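# Skurnari Street Food Weekend: questions we keep getting

Updated 16th July. Will add more as they come in. 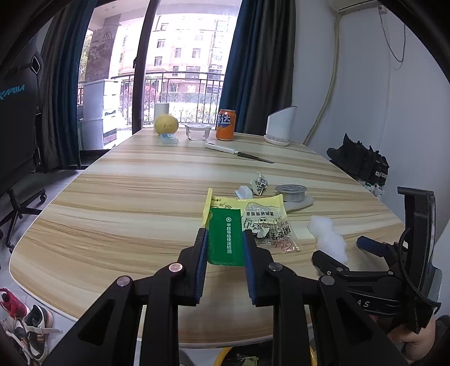
*Green packet and yellow wrapper on the table by the window.*

**When and where?**

Netska Hall, same as before. Doors 11 am both days, last orders at the stalls 7 pm. Enter from the parking lot side, the front steps are still being redone.

**Do I need a ticket?**

Yes for the hall, no for the yard. Hall tickets are $4 at the door, kids under 12 free. Cash or card. No advance sales this year, the online thing was a headache in May and we dropped it.

**Is everything vegetarian?**

No. That's the other festival. 36 stalls total, 19 of them fully meat free. Those have a green dot on the map. A few more have one or two veggie dishes, so look at the board or ask.

**Vegan? Gluten free?**

Vegan: plenty. Gluten free: some, but the hall is full of flour and shared fryers. If you have celiac please talk to the stall before ordering. We can't promise a clean kitchen for anybody.

**Allergies?**

Every stall has to keep an allergen sheet at the counter. If they can't show you one, come tell us at the info desk and we'll go over there. Peanuts and sesame are everywhere, fair warning.

**How do the tasting cards work?**

One card, six small plates, any stall with a Geruvier sticker on the counter. They punch it, you eat. Cards are $18. No refunds on half used cards, but you can give yours to a friend. Good both days.

**Can I pay stalls directly insted?**

Sure. Most people do. Most take cards, a couple are cash only. There's an ATM inside next to the coat check and it does run out on day two.

**Parking?**

312 spaces in the lot, full by noon last time. Street parking behind the school is fine. Do NOT park at the pharmacy, they tow. The bus stops across the road, late bus leaves 8:40 pm.

**What's the Chiba room?**

Upstairs, quieter, demos and talks. Dumpling folding, pickling, a knife sharpening hour. Seats are first come. Free once you're in the hall. The pickling one fills up fast, so get there early. Schedule is taped to the door and we'll post it on the site too when it's final.

**Can I sign up for a demo ahead of time?**

Only dumplings. Sheet is at the info desk from 11, goes quick. One name per person, no signing up your whole family at once please.

**Dogs?**

Yard yes, on a leash. Hall no, except service dogs.

**Strollers and wheelchairs?**

Ramp is on the parking lot side, elevator to the Chiba room. Aisles get tight between 1 and 3, so mornings are easier. Accessible restrooms on the ground floor only.

**Can I bring my own containers?**

Please do. Stalls will fill them if they're clean and have a lid. Forks too if you want. Otherwise compostable plates, and the bins are labeled, read the labels.

**Is there beer?**

Yard only, wristband needed, bring ID. Yes even if you're 60. Lemonade and tea inside.

**What if it rains?**

Still on. The yard has a tent over most of the tables. Music moves indoors or gets cut, depends on the band.

**I lost something last year, do you still have it?**

Maybe. There's a box. Mostly umbrellas and one really nice scarf. Ask at the info desk and describe it before we open the lid.

**I want a stall. Too late?**

For this one, yes, all spots are gone. Waitlist form is on the contact page. You need a current food handler permit and your own extension cords, we ran out of ours halfway thru setup last time.

**Something not on here?**

Email us from the contact page. Phone is only staffed in the mornings.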